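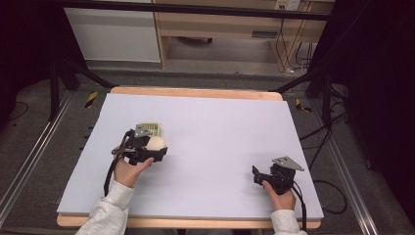

26 Aug 2020

I have now picked up the same egg more times than I have picked up any real egg in my life, and I cook breakfast most mornings, so that is saying something. The target for the summer is 3,000 good examples. When I left this afternoon we had almost 86 percent of the first batch through checking, and my thumbs would like everyone to know it.

A few of you wrote after my January post to ask what I do all day now that I've moved over to the Dreltside project, and I gave you all a fairly useless answer (sorry!), so let me try again with a cup of tea next to me and no deadline. The short version is that I show a computer how hands do things. I stand at a table with a gripper in each hand, the kind you hold like a fat pair of tongs, and I do some small, ordinary job over and over. Every try gets saved, along with what the cameras saw and how far the fingers were open. Later on, the folks at Blomqvist feed the whole pile into their model, and the hope is that an arm with the same sort of fingers on the end will pick up the habit.

The first week I was terrible at it. You would think that holding a tool in your hand would feel natural, but I kept reaching with my wrist the way I would without it, and the jaws would come in at a silly angle and shove the thing I wanted across the board. It took me a good few days to slow down. Then I got too slow, and the checker sent back a whole morning of my work with the note "hesitates before closing," which stung a bit, though I went back and watched and yes, I hesitate. I look like someone choosing a melon.

What I like best is the variety, and I know that sounds odd coming from someone who has spent the week on eggs. No two tries are supposed to match. We have a sheet with 17 starting layouts on it, and you work down the sheet and then start again from the top, nudging things over a little each time – closer to you, farther off, turned the other way. If I always began from the same spot the model would learn the spot and not much about the egg. I caught myself doing it on my second day, setting everything down exactly where I'd found it, like a good guest.

The mistakes are interesting too. I used to throw out any try where I fumbled, until somebody from the Drullholm office asked me to please stop doing that. If I drop the egg and then pick it up again in a calm and sensible way, they want it. Those go in a folder of their own. The only ones we really toss are those where a sleeve gets in front of a camera or a cable snags, and I am afraid the sleeves are mostly me.

Next up is two-handed work, where one gripper steadies a thing and the other does the fiddly part. I've had a couple of practice runs and my left hand is a complete beginner – it just sort of hovers there waiting to be told. I have started stirring my coffee with it at home to give it something to do.

Druddale is having its street market this weekend, so there will be peaches in the next post and very little about grippers. If you wrote to me about the jam recipe, I haven't forgotten, it's on the back of an envelope somewhere in the kitchen.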